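Home | Diary | Build Log | Parts | Links | Contact

November 5, 2023

Spent the evening on the utensil task for the Huritano student project. Kenna Crichton wants a target of 300 usable demonstrations before we train again. We have 73 that pass the checks. The rest failed on timing or on jaw width, mostly timing.

The clock offset between left and right units is still drifting. Yurii rewrote the sync routine in August and it held for short recordings, but on anything long the right side lags and the two-handed moves come out wrong in replay. Calum Morrison thinks it is the buffer. He set it to 3000 samples and the lag got smaller without going away. I would like to log the raw timestamps from both units before anyone changes another setting. Asked him to leave it alone until then. He agreed, more or less.

Task definition, as written up for Gwawr Wynne, who is grading the notebooks:

Start state: holder upright or tilted, utensils on the cloth in no fixed order. End state: all utensils in the holder, holder standing. Either hand may steady the holder. A dropped utensil does not void the run if it is picked up again. A run where the holder falls over is kept but labeled separately.

Chopsticks are the hard item. They cross, they roll, and a wide approach tends to catch two. Sandamali Jayasinghe argued for closing the jaws to a narrow gap before descending. I tried it both ways and prefer hers. It costs time on each pick but the approach path is cleaner. The spoon and spork are easier because the handles give the pads more to hold.

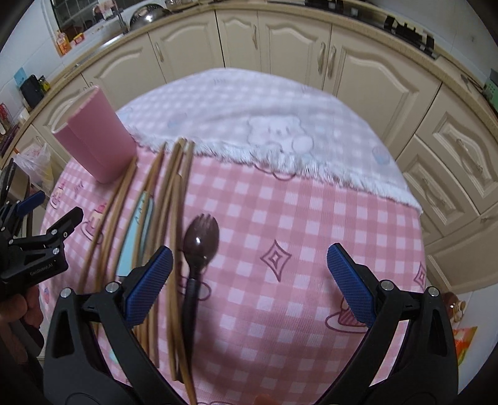
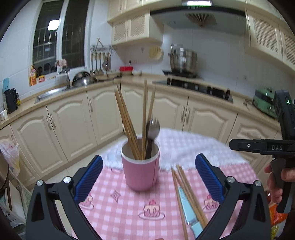

Labeling comes next. The Kunholm script splits each recording at jaw closure, and it counts a squeeze on nothing as a grasp. I added a minimum hold time and reran it on the old set. It removed most of the false ones and also four real ones, all very quick picks. Lowered the threshold and will rerun tomorrow.

Also found that the calibration file for the left unit was an old copy from the Beder folder. Replaced it. That may account for the jaw width failures, in which case part of the rejected set can be recovered without recording anything new. Need to check against the notebook before telling Kenna.

To do: timestamps, threshold, ask MacAulay for the spare pads, send Gwawr the revised task sheet.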